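Grippers & Hand Tools > Shed-Built > Numodia

Numodia hand-held gripper, blue pads

I've been tinkering with the Numodia in our shared workshop at Curnommont since July and I'm finally happy enough to sell a few (well, nervous enough about the bench space that some of them have to go!). It's a gripper you hold and work yourself, so you can try out a grasp before you bolt anything to an arm. The body is dark grey and ribbed, mostly so it doesn't slide out of my hands when I've been at the sunscreen.

The pads are the bit I fussed over longest. I went through a whole tub of offcuts before settling on the blue textured ones, and I reckon they hold a mug handle beautifully – soft enough for an egg too, if you're patient. Spare pads are in the kit, and they swap over with a hex key. 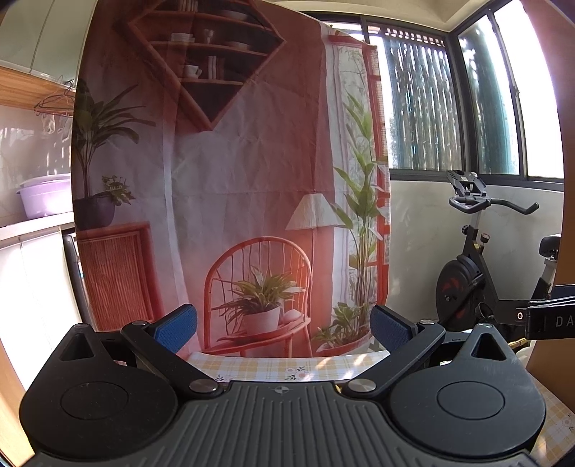 Curnommont Makers, Robotics Bench

The two black linkage arms turn on silver pivot screws, and the pads sit facing each other when it's open. Nip the pivots up gently, then back them off a smidge. I overdid it on my first one and it squeaked like a gate. The round mounting plates go either side of the body, and if you're already running a Zusis wrist you'll want the Lacerda adaptor, which I sell separately (same colour, bit heavier).

I cycled my own unit 2000 times over a long weekend with the radio on and only had to retighten one screw. Your mileage may vary, especially if you've got kids who think it's a claw machine.

Comes as a kit or put together. The kit takes me roughly 4 hours with a cuppa in the middle, so allow an arvo. Part number 1067, either way. Pick up from the workshop after 5 pm or I'll post it, and if a pad wears through just send me a note and I'll pop another pair in the mail.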